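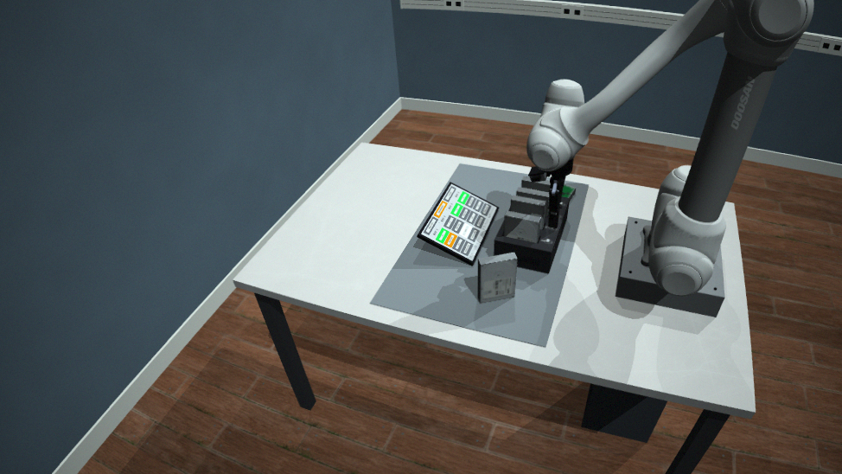 The mare came to us on a rainy morning in November, and I was the only one at the barn who didn't want her. I'd like that on the record. We were a very small horse rescue outside Neltley, we had $3,479 in the bank and a hay bill coming, and I had said (loudly!) that we were full. Then the trailer from Skiria Farm backed up to the gate anyway. I'd been indoors since six doing the feed budget at the white table, the one set in the corner between the blue-gray walls, and I'd gotten the numbers to come out even for the first time since summer. Then I heard her kick the trailer door and I knew my numbers were done for.

She was 17, a big plain bay with a scar down one shoulder and a look on her face like she'd been overcharged for something. The driver handed me her lead rope and a plastic bag with half a carrot in it. He said she was no trouble as long as you didn't sing.

"Didn't sing?" I said.

"Or hum," he said, and got back in his truck.

Well, I hum. I've hummed my whole life, mostly without knowing it, and I hummed walking her up to the barn. She stopped dead in the mud and laid her ears flat and would not go one step farther. I pulled. I begged. I offered her the carrot, and she ate the carrot and still wouldn't move. We stood there in the rain long enough for the water to get down the back of my collar and all the way to my socks, and when I finally gave up and stopped making any kind of noise she walked past me into the barn and picked her own stall. It was the good stall, too, the one I'd been saving for the old pony.

I called the woman who ran our board and told her I wanted the mare placed somewhere else by the end of the month. She said fine, if I could find somewhere. I tried Zoubi Stables, where they used to take our hard cases, and they'd heard about her already. I tried a cousin of mine with a pasture. He laughed so long I hung up on him.

So she stayed, and I learned to be quiet around her, and let me tell you it is a strange thing to learn at my age. I'd come down in the dark with the wheelbarrow and just hear things. The pony grinding his hay. The gutter dripping where I'd been meaning to fix it. I'd worked in that barn for five years and I couldn't have told you there was an owl in the roof, but there he was, right over the tack room, shuffling around like somebody looking for his glasses. 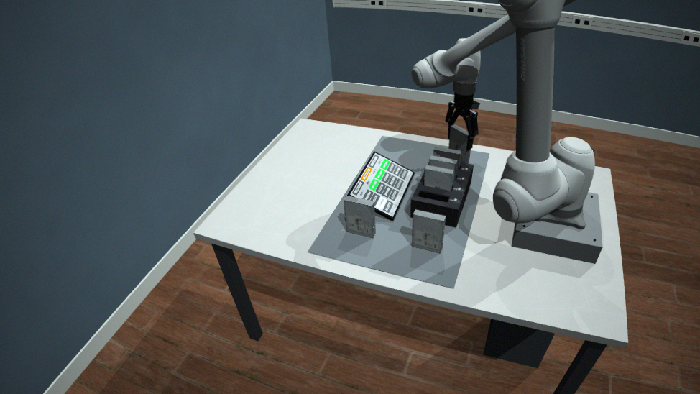

White table and gray mat, plank floor underneath.

Our open day was the thing that worried me. We did it every fall to raise money, with cider and a raffle and Skasico Feed giving away sacks of oats, and around 75 people would come tramping through. Kids, mostly. Loud ones. I put a rope across the aisle in front of the mare's stall and a sign on the rope asking people to please keep moving, and I felt pretty good about my sign.

Naturally a little girl went right under it. I saw her boots go, and I dropped a whole tray of cider and ran – and when I got there she was standing with her forehead against the stall door, singing. Some song about a bus. She wasn't any good at it. She had one note and she used it for everything.

And that mare, that miserable stubborn mare, had her head down over the door with her lip hanging loose and her eyes half shut.

I didn't say anything. I waited till the bus had gone all the way through town, and then I walked the girl back to her dad and mopped up the cider.

That night after everybody left I went down to check waters. I stood at the stall a while with my hand on the latch. Then I hummed, just a little, hardly anything, a bit of the bus song.

She pinned her ears and turned her rear end to me.

I canceled the ad I'd put in the Neltley paper the next morning. The pony got a new door on the end stall, and I took the price of the lumber out of the raffle money and told the board it was for gutters.

Filed under: Short Stories, Barn Life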